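March, 6:40 a.m.

Slept five hours. Heating came on at 5:15 with the usual knock in the riser. Coffee, then straight to the bench to finish the cupboard inventory before Sinéad Buckley needed the room.

The inventory is the dull part of the move to Stundcombe and I have put it off twice. Method as follows. Each door gets a number on low-tack tape, left to right, top row before bottom row. Contents come out onto the bench, get sorted, go back or go in a crate. Anything without a label by the end gets one. The sheet has columns for door, item, condition and destination. Tadhg Ó Flaithearta wanted a column for purchase price. I said no. The receipts before the Follard contract are in a shoebox and in no order, and the insurer only asked for a replacement total.

Total at close of play yesterday was 2065, which leaves some room under the limit even if the balance turns out to need replacing. It drifted again overnight. I zeroed it, left it alone for an hour and it read 3 g with nothing on the pan. Leveling feet are fine. I suspect the load cell and will send it to Mac Carthaigh with the calibration weights, since they won't quote without seeing it.

Doors along the top row are done. Mostly tape, spare mats and the tableware, by which I mean the mixed lot of bowls and cups we bought when the ceramic ones kept chipping. The light plastic ones are a nuisance to stack because the rims are not consistent between batches. I nested them by outside diameter and put a sheet of tissue between each. The tissue is probably unnecessary. It adds four minutes per crate.

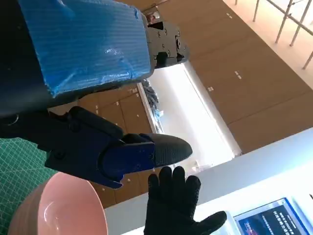 Bottom row took longer. Two of the hinges are out of adjustment and the doors foul each other at the center, so I had to open them in sequence. Quarter turn on the lateral screw fixed one. The other has a stripped thread and will stay as it is, because the cabinets are not coming with us and the landlord's survey already lists it as worn.

Gloves: counted the knit ones properly for once, as the reorder depends on it. 94 singles. The left-right split is worse than I expected and there were several with the cuff stitching gone. Those went in the rag bin. Miltoment sells them only in packs of 25 pairs, so the order will be one pack, and if we run short before the summer we can buy from the hardware place at the higher price. I prefer the knit to the coated type for handling small crockery. The coated ones hold better but they drag, and after an hour the palm is soaked.

Cutting mats: kept the flat ones, discarded the one that was left on the radiator. Heat does something permanent to them. I tried weighting it under the dictionaries for a week and it came out with the same curl. The printed grid on the older mats is also slightly off against a steel rule, a millimeter or so over the full length. Good enough for lining up bowls, useless for measuring, and I have written that on the back of each in marker.

Sinéad came in at nine and wanted the bench cleared to the wall. Did that. She asked why the tape numbers skip seven. They skip seven because I dropped the roll and picked up at the wrong place, and by the time I noticed I had filled in the sheet. Left as is, with a note in the margin.

Lunch at the desk. Soup, too salty.

Afternoon: crates labeled on the short side and the lid, destination first, then door number. Tadhg phoned about the van. He can have it until six but it has no tail lift, so nothing over what two people can carry. That rules out packing the weights in with the balance. Repacked both. Also moved the heavy books out of the bottom crate, which had started to bow.

Still to do: screws and small fittings, the shoebox, the drawer under the sink. Back hurts on the right side. Bed by ten.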